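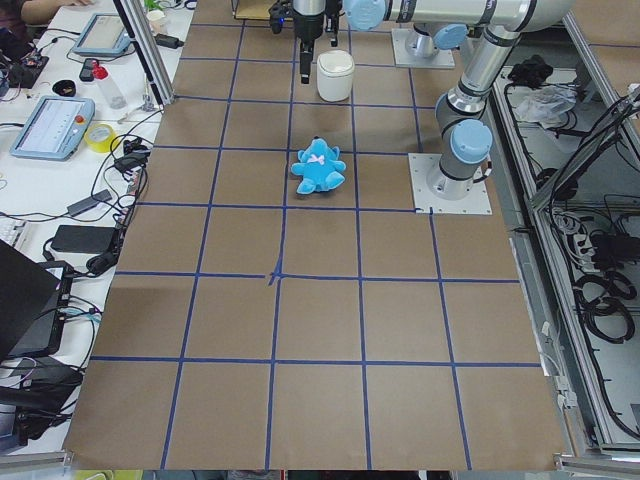

Light blue teddy bear and white lidded container on the taped grid.

Ticket 2513
Product: Trollari 553 folding canopy, steel frame, with full sidewall set
Category: Frame / mechanical
Reported fault: One leg will not lock at full height. Roof pools water at the same corner.
Status: Closed
Assigned to: Demetrius Kowalczyk

Initial report (from customer form)

Canopy is used for a plant sale and for two school events a year. Bought new last season. Opened in September for the first time since spring. Three legs click into place at the top setting. The fourth slides up, seems to catch, then drops back to the middle setting when the roof is tensioned. If we leave all four legs on the middle setting the frame stands, but the front left corner of the roof sags and fills with rain. We have tried silicone spray on the leg. No change. Is this a new leg or a new frame?

Entry 1 - D. Kowalczyk

Two symptoms reported. Treating them as separate until shown otherwise. The leg fault could be the push button, the spring behind it, a deformed hole in the outer tube, or a bent inner tube. The pooling could be low fabric tension, a slider not fully home, or a bent truss bar at that corner.

Requested the following from customer:
Label code from inside the roof valance.
Which leg, viewed from the side with the Trollari logo.
Whether the button comes all the way out when the leg is at the middle setting.
Whether the frame has been opened without the roof on since the fault began.

Advised customer not to use the canopy in wind and not to prop the leg with a bolt or nail through the adjustment holes. A bolt through the holes carries the load on the tube wall and will tear the hole into a slot.

Entry 2 - customer reply

Label code supplied, matches the 553 frame, second production run. Fault is on front left, logo side. Button comes out fully at the middle setting and feels the same as the others. Frame has not been opened without the roof.

Entry 3 - D. Kowalczyk

Button and spring are probably good, given that they seat correctly at the middle setting. Remaining candidates are the top hole and the inner tube.

Sent procedure A:
1. Remove roof and sidewalls. Open the bare frame on level ground with a second person on the opposite corner.
2. Lock all four corner sliders. Listen for the click at each one and pull down on each to confirm.
3. With all legs at the lowest setting, raise the front left leg to the top setting. Do not tension anything.
4. Look at the button from the side. Measure how far it stands out from the tube and compare with the front right leg.
5. Press down on the corner with body weight from one hand only. Report whether it holds.

Entry 4 - customer reply

With the roof off, the leg holds at the top setting. Button on front left stands out 7 mm at the top setting. Front right stands out 9 mm. Pressing down with one hand, it held twice and dropped once. All sliders clicked except front left, which we had to push up hard with a broom handle before it would catch.

Entry 5 - D. Kowalczyk

Useful result. The button is partly engaged at the top hole and fully engaged at the middle hole, so the spring is not at fault. Either the top hole is undersize or out of line, or something is stopping the inner tube short of full extension.

The slider needing force at the same corner is new information and changes the order of checks. On this frame the slider bracket and the leg share the same outer tube. A dent or burr in the outer tube will affect both.

Sent procedure B:
1. Close the frame halfway and lay it on its side on a tarp.
2. Run a fingertip (wear a glove) down all four faces of the front left outer tube from the top bracket to the foot. Note any dent, raised edge or scraped paint.
3. Withdraw the inner leg completely by pressing the button and pulling. There is no end stop on this run.
4. Look through the outer tube toward a light. Note any obstruction.
5. Lay the inner leg against a straight edge on two adjacent faces.

Entry 6 - customer reply

Inner leg is straight as far as we can tell. Outer tube has a shallow dent on the inward face, just below where the slider sits when locked. Paint is scraped through on that spot and there is a little rust. Packed sand and grit came out of the tube when the leg was removed, quite a lot of it, stuck together with what looks like the silicone spray. One of our helpers says the frame fell against a trailer hitch when it was being loaded in spring.

Entry 7 - D. Kowalczyk

Cause of slider resistance identified: dent in outer tube, impact damage. Cause of the leg fault is likely a combination of the dent and compacted grit, with the leg being held slightly out of line so that the button meets the edge of the top hole.

Checked the spare parts list. The outer tube for this run is sold on its own by Lyons, who hold our steel frame parts. It ships with the top bracket bolts but without the foot plate. The foot plate is transferred from the old tube. The Leneo leg looks identical and is often suggested on forums as a cheaper swap. It should not be used here - the wall is thinner and the hole spacing is different at the top two settings.

Impact damage is outside the frame warranty. Customer informed. Customer accepted and ordered one outer tube direct.

Entry 8 - D. Kowalczyk

Sent replacement procedure with exploded drawing. Additional notes for this case:

Clean the inner leg with warm soapy water and dry it before refitting. Remove all silicone residue. Use dry PTFE spray only, and only on the slider path.
Start all bracket bolts by hand before tightening any of them.
Tighten the lock nuts until the truss bars move without side play, then stop. Overtightening pinches the bars and the frame will be stiff to open.
Touch up any bare steel on the adjoining parts while the frame is apart.

Entry 9 - customer reply

New tube fitted. Front left leg clicks at every setting and does not drop under a firm push. Slider goes up by hand. Left the canopy standing overnight with the roof on and there was still some water sitting in the corner, less than before.

Entry 10 - D. Kowalczyk

Second symptom reduced but still present. Asked customer to check the hook-and-loop strap under the roof at the front left corner, and the elastic at the same point. On frames that have stood for some time with one corner low, the strap is often found fastened one position too far out.

Also asked for the age of the roof cover and whether it has been replaced. Customer states roof is not original. It is a Cundel cover bought at the same time as the sidewalls.

The Cundel cover fits this frame but has a slightly deeper valance. It needs the straps taken in fully at all four corners and the center pole spring set to its upper notch. Instructions sent.

Entry 11 - customer reply

Center pole was on the lower notch. Moved it up, took in all the straps. Poured a bucket of water on each corner and it all ran off. Rained the following night and the roof was clear at 6 a.m.

Resolution

Leg fault and slider resistance: outer tube replaced, inner leg cleaned.
Pooling: center pole spring moved to upper notch, corner straps taken in.
Parts used: one outer tube, steel, front left. Foot plate reused.

Request passed to documentation: add the center pole setting for third-party covers to the 553 setup sheet. The present sheet shows the lower notch only.

Ticket closed with customer agreement. Reopen under the same number if the leg drops again within the parts warranty period.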